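May 22, 2024

Long day, writing this fast before I fall asleep. Rules meeting in the morning, gripper work after. Naima Fawzy has finally put all our loose habits into one sheet and wants it signed by everyone at Lullden before the Sibiya people come. Twelve rules. I argued over 2 of them and lost one.

The one I lost - no grabbing again after a bad grip. If the fingers slip you open up, back out, and the take gets marked as a miss. I used to just squeeze again and carry on. She says a miss marked as a miss is worth keeping, and a fudged one poisons the rest. Fine. She's right, I was tired.

The one I won - books go in the organizer however they land. The old Stivska sheet had them all upright, spines squared. Who keeps a shelf like that? Leaning is allowed now. Gaps too.
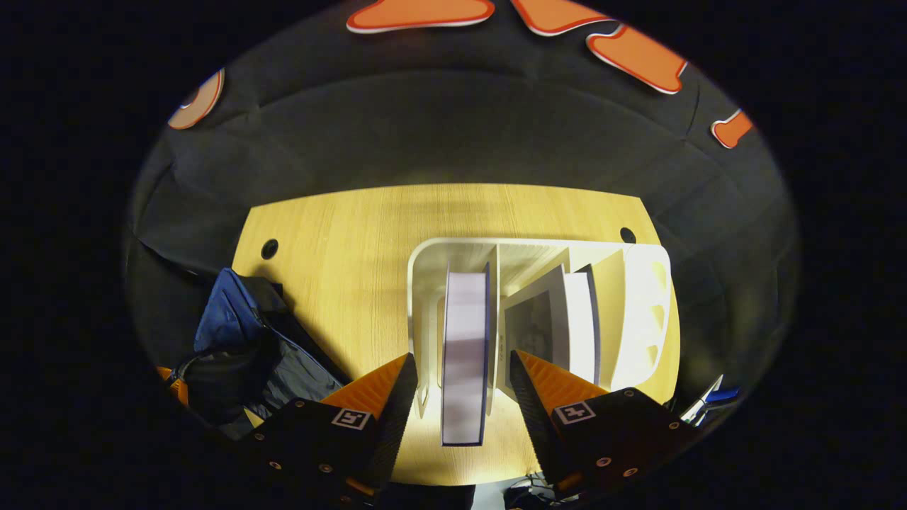 Filed under: Work / Handling rules

Started on the book task after lunch. Four books in the white organizer, thick one first. Rule 3 is fingers either side before you close, pads level, no pushing the book along with one finger. Sounds easy. My wrist wants to roll left every single time. Also rule 5, both markers on the fingers stay clear of sleeves and hair. Rolled my sleeves up to the elbow and froze all afternoon.

Limit is 30 takes then a break, no exceptions. Did 26 and my thumb was going so I stopped. Logged it as 26, not rounded up. Naima checks.

Must ask about table clutter. The sheet says "clear the work area" and then says leave normal household stuff where it is. Which? A bag on the table is normal in my house. Wrote a note in the margin, she'll hate teh handwriting. I'd want it to say what has to go and what can stay, in plain words, so the next person isn't guessing.

Bustness want a copy of the sheet too, for their November lot. Naima says not till the clutter line is fixed.

Wipe pads tomorrow. Check the screws, rule 9, I skiped it today. Eggs, bread, call Mom back.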